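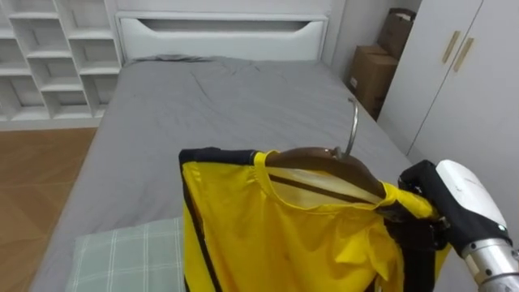
The arm in the bedroom cell, with a yellow top on its hanger.

About Wavov

Wavov looks after robot arms that work in rooms with beds in them. It's a narrow trade. We set the arms up, keep them in adjustment and fix them when they stop, and we spend more of the day thinking about coat hangers than any of us mentioned at our interviews.

The company began in the back half of a building on Price Street, repairing grippers for whoever would post them to us. Most of the faults had nothing to do with the gripper. The arm had been mounted a little off, or the fingers had been cleaned with something that made them slick. We started asking to see the whole setup, then started building the setups ourselves, and the post got lighter.

The bedroom cell

Our longest-running cell is called Wurnine. It has a bed with gray bedding, a white wardrobe, open shelving and one arm, and its job is clothes on hangers. People who visit expect a cage and a warning stripe. They get a plaid pillow.

Wurnine has logged 3,803 garment picks under its present set of settings. A hanger is a poor thing to hold: it's thin, it swings, and the cloth over it moves when it shouldn't. Our usual grip takes the shoulder of the garment and the hanger together, so the fingers have to close on fabric and wood at the same time without dragging the top off to one side. Too soft and the hanger turns. Too hard and you've put a crease in somebody's shirt that will outlive the warranty.

How we look after it

Each morning starts at 8 with the arm parked and the power off. We wipe the finger pads with a dry cloth and look along them for shine, which means wear. Pads are changed in pairs, always, even if one still looks fine. Then the wrist is checked for play by hand - a gentle push each way - and the indicator has to show green before anything moves.

After that come 2 slow runs with a bare hanger and one with a garment. If the garment run drifts, we redo the finger alignment before touching the software. We learned this order by doing it the other way for most of a winter.

Every 50 hours of running, the gripper comes off the wrist. The mounting face is cleaned, the screws go back in a cross pattern, and the grip force is measured again from zero. The service sheet for this runs to 133 lines. Nineteen of them are about lint.

Repairs

Cells built by other people are welcome. Send us the fault log and a short note on what the arm was holding when it quit. "Nothing" is a common answer and seldom the right one. Most gripper repairs are done on our own bench, and anything with a bent wrist goes to our second workshop in Gendia, where they have the better vise and are not modest about it.

We answer the phone until 5. Visitors can see Wurnine running by appointment. Please don't sit on the bed - it has been measured.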